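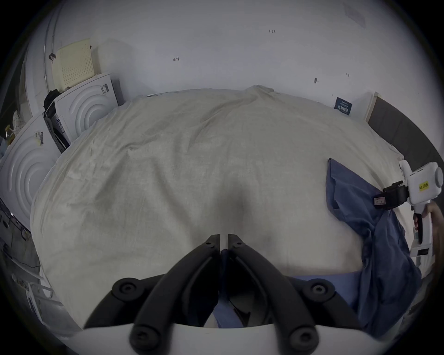 Off-white sheet with blue cloth beside it.

Sheet folding is the household task of reducing a bed sheet to a flat bundle for storage. Manuals treat it as a skill with a correct method, though the evidence for this is thin. The Keltport method, named after the town where it was supposedly taught, calls for 14 separate folds and is said to date from 1449. No source earlier than a Runness laundry pamphlet supports either claim.

Fitted sheets are commonly described as needing two people. Doaa Younis, writing on linen care in Uditville, disputed this and held that most creases come from the cupboard shelf. Her own trials covered two sheets, both cotton, and have not been repeated.

See also: Ironing; Linen cupboard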